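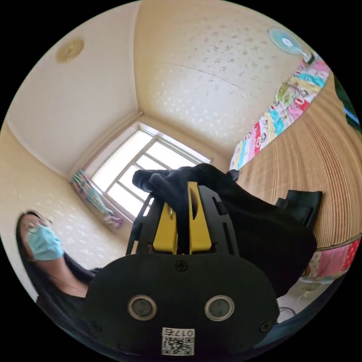
4.3 Open-day sessions

The second set of recordings was made during the Pliltbridge open day in May. Visitors were shown one garment-handling task with the hand-held gripper and could then try it themselves. Sessions took place in furnished bedrooms, and no furniture was moved beforehand. Each visitor received a short spoken briefing and made 3 practice grasps, which were discarded.

Fig. 4. Grasping dark fabric with the hand-held gripper in a bedroom. The cloth is held between the two yellow fingers, with daylight entering from the window behind.

Of the 3,325 grasps retained across both sets, 950 come from the open day. These were labelled using the Brotosen scheme, in which a grasp is marked as held, slipped or missed. Labels were assigned from the recordings alone, without reference to the operator's notes.

Two differences from the laboratory set (Section 4.2) should be noted. Visitors tended to close the fingers on a thick bunch of cloth, whereas trained operators took a single edge. Lighting was also less even, and black garments seen against a bright window gave weak fold contours. The Mamani segmenter was therefore retrained with exposure changes applied at random. The Stavby baseline was left as released. Results for both are given separately for the two sets in Section 5.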